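2020年3月25日 染色间笔记 茜草批次，接上回

先把昨晚没写完的补上。昨天收工太晚，只在便签上记了“第二缸偏砖红，查水”，今天早上看到这张便签愣了半天，还好缸没倒。

这批还是 Mada 送来的茜草根，去年11月收的那一袋，磨得比上次细。Firouzeh 说细一点出色快，我信，但细粉有个毛病，滤袋根本拦不住，布上会沾一层小颗粒，漂洗的时候洗得人想骂街。这回我用了双层细棉布袋，外面再套一层旧丝袜（别笑，真好用），好很多，布面干净了，缸底也没那么浑。

用量：干布 200 克，茜草粉同样 200 克，一比一。我知道有人用一半也能出红，可我们要的是正红，不是三文鱼色。Sepehr 那边一直想省料，我跟他说等这批色卡出来再谈，别急着砍。

前处理照旧，精练先用纯碱煮过，再漂到水清。棉布的媒染我分了两组。甲组是单宁打底再上明矾，乙组直接用醋酸铝，都放了一夜。上完媒染以后麸皮水过了一遍，去掉浮在表面的那些。甲组摸着稍微硬一点，乙组软，颜色嘛，湿的时候看不出什么差别，等干。

水的问题。便签上说的砖红就是第二缸，我一开始怀疑温度，翻了记录，58 度进布，慢慢往上走，没有超。后来 Negin 提醒我，第二缸是直接接的过滤器后面的软水，第一缸接的是自来水。对哦！茜草喜欢硬水，要钙，这事儿我去年写过一遍，自己又忘了。今天第三缸就在软水里补了碳酸钙，直接撒粉，搅匀了再下布。出来的红比第二缸正，往蓝调那边偏了一点点，我很满意，Negin 说还差口气。她对红色的要求向来比我高。

温度再啰嗦两句。茜草里头黄的棕的成分，温度一高就跟着跑出来，整块布就往棕里走。所以我现在的做法是冷水下料，先泡着，进布后慢慢加热，到 58 度停住，保温 90 分钟，中间每隔一会儿翻一次布。翻布这事儿不能偷懒，我第一缸接了个电话，多聊了几句，折痕那里就浅了一道，挺明显。保温结束不马上捞，关火让它自己凉。第三缸就这样一直凉到下午才捞的。

染缸用的是那口大的不锈钢锅，搅拌用的木棍记得换专用的那根。上回有人（我不点名）拿搅过铁媒染的棍子来搅茜草，整缸发暗发紫，紫得倒是挺好看，但客人要的是红。新棍子我用红胶带缠了把手，挂在水槽左边，铁缸那根缠黑的。

再记一个小发现。Emiliano 从他老家带回来一小包胭脂虫，我抓了一点点跟茜草套染，先茜草后胭脂虫，颜色一下子就亮起来了，像是有人把灯打开。但是贵，真的贵，做围巾可以，做大件布料我算不过来账。先留一块小样贴在本子后面，编进“以后再说”那一页。
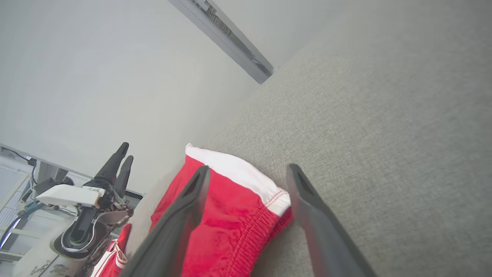

皂洗牢度这块，今天总算排上了。测法还是老一套，染好的布条缝在白棉布上，中性皂水里搅，洗完看两样东西，红布掉了多少，白布沾了多少。甲组白布上有一层很淡的粉，乙组几乎没有，我原本以为会反过来，所以又各剪了一条重做，明天看。说到底大家买衣服最怕的就是这个，一条大红短裤配一圈白松紧腰，红的和白的紧挨着，红色只要跑一点，白腰头就变粉腰头，谁都看得见。我们的布以后要是也想做这种红白相拼的东西，牢度就得按最难看的情况来要求，光看红布自己褪不褪是不够的。Fereshteh 建议把测试布条改成一半红一半白直接拼缝，湿着叠起来放一夜，比搅一搅狠多了。我觉得可以，下周就改。

日晒那边还没什么好写的。窗台上的样布用硬纸板遮了一半，放进去没几天，现在掀开看不出分界线。倒是去年那组苏木已经褪得没法看了，遮住的那半还是漂亮的酒红，露着的那半像泡过茶。苏木以后只做室内小件，我在配方卡上用大字写了，免得自己哪天又心软。

Woseo 的订单也顺手记一下。他们要的是窗帘布，偏偏又想要苏木那个颜色（叹气）。我回信说窗帘不行，挂一个夏天就完了，推荐他们用茜草加一点点铁，能压到接近的暗红。小样今天一起做了，铁用得极少，最后一道后媒染，进去很快就捞出来，颜色沉下去的那一瞬间特别快，人要守在缸边上，手别离开布。做了深浅两块，浅的那块我更喜欢，带点旧砖墙的味道。Firouzeh 喜欢深的。两块都寄吧，让他们自己挑。

预算：Jafarzadeh 那边明矾报价出来了，整袋 2,000，运费另算。比上次涨了。我问能不能拆半袋，对方说可以，但单价又不一样，算下来不如整袋。反正明矾放不坏，盖严就行，先整袋订。醋酸铝如果重做以后还是赢，那明矾的用量会降，这袋就够用很久了。Sepehr 看到这里应该会高兴。

Drender 的那个配方记录软件我又试了一次，还是不习惯。录一缸要点好多页，手上全是颜料，屏幕摸得一塌糊涂。我承认查旧配方是方便，搜“茜草 软水”一下就出来了，要是早录进去，第二缸大概就不会翻车。折中一下：缸边还是手写，每周末尾集中录一次。谁字写得比我清楚的话，欢迎来帮忙录。

废液处理，茜草渣捞出来晾着了，别扔，余色还能染一缸浅的。我想拿来染羊毛线，试试能出什么样的杏粉色。羊毛那边别用今天这锅碳酸钙的水，另起一锅。加过铁的那缸单独装桶，桶上贴了标签，在后门右手边，不要跟别的混。

还有一件，烘架最上面那层的夹子生锈了，在乙组一块布的角上留了个灰点子。铁碰到茜草就是这个下场。那层先不要挂红布，夹子我去买塑料的。

明天要做的：
甲乙两组皂洗重做，用新剪的布条
第三缸的布干透以后对色卡，白天在北窗下看，别在灯下看
给 Woseo 寄深浅小样，附一张洗涤说明
下单明矾
第二缸那块砖红的先别处理，Negin 说她想拿去试试碳酸钙水里再煮一道，看能不能救回来
茜草粉剩得不多了，称一下，够不够再开一缸，不够就跟 Mada 说，还要磨细的那种

补一句，刚才关灯前又去摸了一下第三缸的布，边上已经半干了，颜色比湿的时候浅了一层，但还是红的，没往橙里跑。甲组乙组并排挂着，乙组好像亮一点点，灯底下看不准，明天再说。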